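Chapter 4
Waiting in Line: Why Things Pile Up
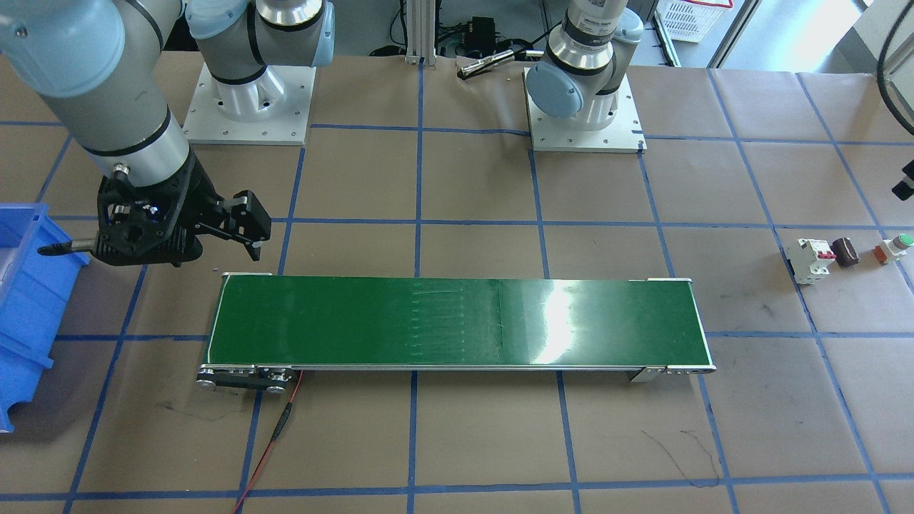
Figure 4.1 The near end of a conveyor, with a blue bin at the left.

My first summer job was at a bakery supply warehouse called Sostine, and I spent most of it standing still. I'd been hired to load boxes onto a truck. What I did was wait for boxes, then drown in boxes, then wait for boxes again. On a good Monday morning I could load 70 of them before lunch with time left over for a doughnut. On a bad one I loaded the same 70 and went home furious, with a stack of late ones behind me and a driver leaning on his horn.

I was sure somebody upstairs was doing this to me on purpose. It took me years (and a college course I nearly dropped) to find out that my summer of misery had a branch of math all to itself. It's called queueing theory, and yes, it really is spelled with five vowels in a row. You'll get used to it!

Let's start with something you've probably noticed at the grocery store. Say a cashier can handle one customer every 2 minutes, and customers show up, on average, once every 2 minutes. Sounds perfect, right? Everybody gets served, the cashier stays busy, no waste. Go ahead and write down how long you think the line will be by the end of the day. I'll wait — we're going to come back to your guess in Section 4.2, and I'd like you to have it in ink.

When I give this to my evening class, most people say zero or one. The correct answer is that the line tends to get longer and longer the whole time the store is open. The trouble hides in the words "on average." Customers don't arrive like the ticks of a clock. Five come in together after the bus stops outside, and then there's a dead stretch when the cashier stares at the gum rack. Those dead minutes are gone. She can't save them up and spend them on the crowd that comes in later.

My old teacher, Christos Konstantinidis, used to draw this on the board as a bathtub with a drain, and he was a terrible artist, so for a month I thought we were studying boats. But the bathtub is a good way to think about it. Water comes in at one rate and goes out at another, and the level is your line. We'll use three letters for this through the whole chapter, so please learn them now: A for the arrival rate, S for the service rate, and L for the number of people (or boxes, or phone calls) in the system.

In Section 4.1 we'll measure A and S for a small coffee shop, using one morning of receipts with 211 customers on them. You'll need a calculator and some graph paper. Section 4.3 brings in a second cashier, and there's a nice surprise in there about whether to have one long line or two short ones. If you skipped the part on averages in Chapter 2, go back and read it before you start — I mean it, the coffee shop problem won't make any sense otherwise.

Words to know in this chapter
arrival rate, service rate, queue, utilization, bottleneck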